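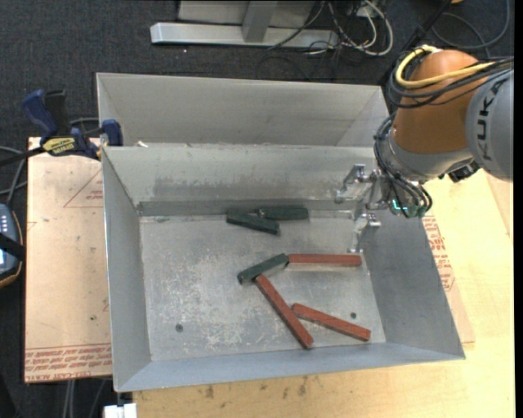 Werkstattbuch, Mai, kurz nach 16 Uhr

Der neue Ansatz mit dem Roggensauer läuft! Ich schreibe das gleich auf, solange ich die Zahlen noch im Kopf habe, und Pendo soll es morgen früh beim Füttern lesen können.

Ausgangslage: Anstellgut aus dem Glas "Lukumay", zweimal aufgefrischt, zuletzt gestern Abend. 500 g Roggenvollkornmehl, gleiche Menge Wasser, Anstellgut wie gehabt nach dem alten Zettel. Temperatur im Gärschrank 33 Grad, also deutlich wärmer als bei den letzten Versuchen. Elibariki war skeptisch (zu viel Milchsäure, zu flach im Geschmack, am Ende schmeckt es nach Joghurt), und ich gebe zu, ich war es auch ein bisschen. Aber nach fünf Stunden stand der Teig so schön gewölbt im Kübel, mit feinen Rissen im aufgestreuten Mehl, dass ich erst mal alle aus der Backstube geholt habe.

Geruch nach drei Stunden: noch mehlig, etwas nach nassem Heu. Nach vier: Apfelschale, sehr angenehm. Nach fünf: kräftig, mild-säuerlich, kein Nagellack! Das Problem hatten wir beim kühlen Ansatz ja ständig. Nach sechs Stunden fing die Kuppe an einzusinken, da habe ich abgebrochen und den Hauptteig gemacht. Beim nächsten Mal eine halbe Stunde früher, glaube ich.

Das Salz kam erst beim Hauptteig dazu. Nassoro fragt, ob wir es mal mit einem kleinen Anteil schon im Sauer probieren, so wie im Wotley-Heft beschrieben. Gute Idee, aber bitte getrennt testen, sonst wissen wir wieder nicht, woran es lag.

Hauptteig: klebrig wie immer, Roggen halt. Nur langsam gemischt, dann kurz stehen lassen und mit nassen Händen in die Kästen. Stückgare ging überraschend flott, der Teig war nach 50 Minuten am Rand. Mwanahawa hat die Oberfläche mit Wasser abgestrichen und eine Hälfte gestippt, die andere nicht. Die gestippte Hälfte ist gleichmäßiger gekommen, bei der anderen hebt sich die Kruste an einer Stelle ab. Ab jetzt also alles stippen.

Gebacken mit kräftiger Anfangshitze, Schwaden nach zwei Minuten abgelassen, dann fallend. Die Kruste ist dunkel, fast schon zu dunkel für Joyce, mir gefällt sie genau so. Innen habe ich noch nicht geschaut, und das fällt mir wirklich schwer. Anschnitt erst morgen, vorher klebt die Krume am Messer und wir diskutieren wieder über Backfehler, die gar keine sind.

Nebenbei: Das Mehl von Jaltmont nimmt merklich mehr Wasser auf als das alte. Ich musste beim Hauptteig zweimal nachgießen, beide Male nach Gefühl, leider nicht gewogen. Mein Fehler. Wer den nächsten Ansatz macht, bitte den Krug vorher und nachher auf die Waage stellen und hier eintragen.

Noch offen:
Anstellgut teilen, ein Glas in den Kühlschrank, eins für Pendo
Fühler im Gärschrank gegen das zweite Thermometer prüfen (zeigt es oben und unten dasselbe an?)
Salzversuch, Nassoro
Brühstück aus Altbrot, da hätte ich riesige Lust drauf! Elibariki hat noch Reste vom Taleo-Brot getrocknet, die müssten reichen

Nachtrag, 19 Uhr: Die Brote sind ausgekühlt und in Tücher gewickelt. Die ganze Backstube riecht nach Malz, dabei ist gar keins drin. Joyce hat sich den Kanten vom ersten Laib reservieren lassen.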